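Gultari Open Day demonstration

The Gultari Open Day demonstration was a public showing of tabletop robot manipulation held at the Estcombe workshop building on 18 Jan 2023. It centered on Gultari, a two-fingered arm setup run with control software called Bitemo, working at a face-guessing board game of the Guess Who type. The organizers billed it as a robot "playing" the game. Several people who attended disputed that word, and the event is now remembered mostly for the argument over what had been shown.

Background

Estcombe had opened its doors to visitors every May for some years before moving the event to winter. Earlier open days were built around sorting and stacking, which drew steady but thin crowds. The board game was picked as a replacement on the grounds that most visitors would already know the rules. Bitemo had been written for pick-and-place work, and its handling of hinged parts was added for the occasion.

The Abdelaziz lecture fund paid for the seating and the printed handout. The handout ran to four pages and gave 2000 as the number of practice flips logged before the event. It did not say how many of those had succeeded, or what counted as a success.

The task

In the ordinary game, each player has a board of hinged portraits and flips down the ones ruled out by the other player's answers. The Estcombe version kept the flipping and dropped most of the rest. Questions were put by a member of staff, and the answers were typed in at a keyboard. Gultari's part was to move to a named tile and fold it over.

The board was a red-and-white one with cartoon figures and animals in three rows. Tiles of this kind are small and sit close together, so a finger that lands slightly off can catch the wrong one. How often this happened is the main point on which accounts of the day differ. 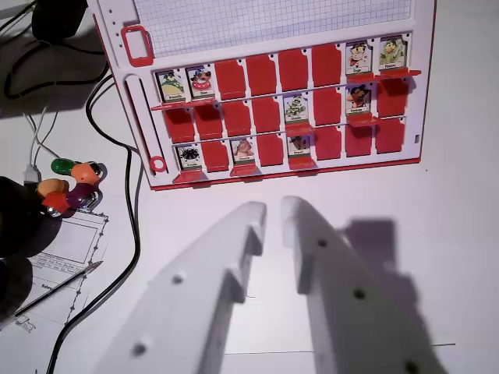

Running of the event

Visitors came through in groups, with a short talk before each session. The talk described the arm as choosing which tiles to fold. Under questioning, the presenters said that the choice came from a lookup table prepared in advance, listing every character and its features. This is a fair way to run a demonstration, but it leaves little for the word "choosing" to do.

The position of the board was also set beforehand. A visitor asked whether the arm could cope if the board were turned a little, and was told that this had been tried in the workshop and would not be attempted that day. No figures for those trials were given then or later.

A few of the sessions were stopped and restarted. The organizers put this down to network trouble. The published log has 971 entries for the day and marks pauses without giving causes, so the claim can be neither confirmed nor ruled out.

Some parts on the table carried labels in French, among them one reading "Grenouille" (frog). Visitors were not asked to read them out, and the Bitemo notes list no text reading among the functions used.

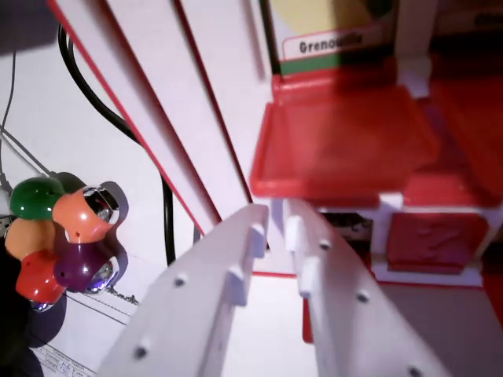 Gripper fingers near the red part labeled "Grenouille," with colored knobs at left.

Reception

Local write-ups were friendly, and most repeated the wording of the handout. One called Gultari "a worthy opponent," a hard phrase to square with a setup in which the arm had no opponent and no secret character of its own.

Critics did not say the work was poor. Folding small hinged tiles with stiff fingers is a reasonable test of control, and a plain account of it might have held up well. Their complaint was that the audience had been shown one skill and told about another — and that the handout made the two hard to pull apart.

Later claims

A follow-up note from the Gultari group repeated the practice figure and added that the same method would carry over to household tasks such as closing lids and pressing switches. No test of this was attached. The note also included a chart projecting home use by 2046, with no source given for the curve. It was dropped from the next version of the note, while the claim about lids and switches stayed in.

See also

Bitemo (software)
Estcombe open days
Abdelaziz lecture fund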